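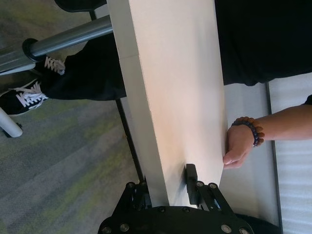
Home News Courses Room Hire Contact

Centre News > Buildings and Rooms

5 min read

Plorkgate to introduce shared white boards in teaching and meeting rooms

The Plorkgate Centre in Ukcombe has confirmed that a shared set of large white boards will be brought into use across its ground floor from November. The boards will serve as general work surfaces for classes, meetings and community events, and will be held in a single store beside the main hall when they are not needed.

The change follows a review of how rooms are prepared between bookings. At present each room keeps its own furniture, much of it heavy, and groups that need a larger surface for an afternoon have had to push several small tables together. The review found that this left uneven joins, which were unpopular with drawing and sewing classes in particular, and that furniture was often not returned to the room it came from.

Under the new arrangement, five rooms will draw on the same stock. Boards will be requested at the time of booking and set out before the session begins. Hirers who would prefer to keep the present layout may do so, and there will be no change to the standard hire charge.

Senan Hanrahan, Facilities Manager at the centre, said: "Our rooms are asked to do a great many different jobs in the course of a day. A group may need one broad, clear surface in the morning, and by the afternoon the same floor is wanted for a dance class. We wanted something that could be brought out, used and put away again without taking up half of the break between them."

The work has been supported by a grant of £3,000 from the Nic Giolla Fund, which assists with small improvements to public rooms in the district. The grant covers the boards, the supports on which they rest, and the fitting out of the store. The supply contract has been awarded to Bemar, a local firm which has previously provided shelving for the centre's library corner.

Choice of board

Several types of board were considered. The centre asked for a plain, pale finish that would not show through thin paper, and for a matt surface in place of a gloss one. Tutors had reported that the shiny tops in the upstairs studio reflected the ceiling lights and made close work tiring. Rounded corners were also specified. The corridor between the store and the hall is narrow at its far end, and the plasterwork there has been repaired more than once after being struck by table corners.

Samples were made available to regular users for comment. Most responses were favourable. Some users of the drawing class felt that a white surface would mark easily, and the centre has accordingly agreed to provide covers for sessions involving ink, paint or glue. The pottery group will continue to use its existing benches and is not affected.

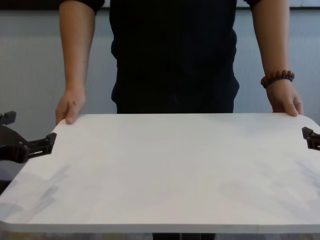
Lifting and carrying

Written guidance on moving the boards has been prepared and will be displayed on the inside of the store door. It will also be sent to all regular hirers with their next booking confirmation.

The guidance states that a full-size board should be carried by two people, one at each end, and kept level while it is being lowered on to its supports. Hands should be placed at or near the corners, with the fingers under the rim and the thumb on top. The person walking backwards sets the pace. Boards should not be slid across one another, and should not be leaned against the glazed doors to the garden.

When a board is turned on to its long edge for passing through a doorway, one hand should remain on the upper edge throughout. Users are asked to agree before lifting which way the board will be turned - a simple point, but one which accounted for most of the difficulties noted when the procedure was being drawn up.

Anyone who does not wish to lift, or who has been advised not to, should let the office know when booking. Staff will set out and clear the boards on request.

"We do not expect people to learn a manual," Mr Hanrahan said. "The sheet is a single page and it is written in ordinary words. If a group would like to be shown how it is done, we will be glad to show them."

Storage

The former chair cupboard beside the main hall has been cleared for use as the store. Boards will stand on edge in padded slots, with the supports hung on the wall opposite. Each slot will carry a number matching a label on the underside of the board, so that any damage can be recorded and a board withdrawn for repair if required.

Chairs previously kept in the cupboard have been moved to the space beneath the east stairs. This has reduced the room available for pushchairs, and parents attending the morning sessions are asked to use the side porch until a permanent arrangement has been made. The centre regrets any inconvenience.

The store will be locked in the evening. Groups meeting after 6pm should make sure that their boards have been requested in advance, as the duty officer will not normally be able to fetch additional boards once a session is under way.

Cleaning

Surfaces should be wiped with a soft damp cloth at the end of each session and dried before the boards are returned to their slots. Cloths will be kept on the shelf inside the store. Scouring pads and bleach should not be used. Cutting directly on the boards is not permitted, and mats may be borrowed from the office without charge.

Hot drinks may be placed on the boards provided that a coaster or saucer is used. The question was raised by several groups during the review, and the centre is content to leave it to the good sense of those present.

Introduction of the scheme

The boards will be brought in by stages. The main hall and the Orchard Room will change over first, followed by the remaining three rooms over a period of five weeks. Existing tables will stay in place until the new supports for each room have been checked and accepted.

Tables that are no longer needed will be offered to schools and community groups in Ukcombe. They are of mixed age and condition and will be offered as seen. Groups wishing to be considered should write to the office, giving the number required and confirming that they are able to arrange collection. Tables cannot be reserved by telephone.

Comments on the new boards will be collected during the first term of use. Cards will be placed in each of the rooms, and remarks may also be left at reception. The centre has asked in particular to hear from groups whose members work seated for long periods, as the height of the supports can be altered to a limited extent.

A short report on the scheme will be presented at the spring users' meeting, together with a decision on whether further boards should be obtained for the first floor. The lift is not large enough to take the full-size boards, and a smaller pattern would therefore be needed. Bemar has been asked to supply a price.

Hirers with bookings already in place for November do not need to take any action. Confirmation letters will state whether the room concerned has changed over by the date of the booking. Enquiries should be addressed to the Facilities Office, Plorkgate Centre, Ukcombe.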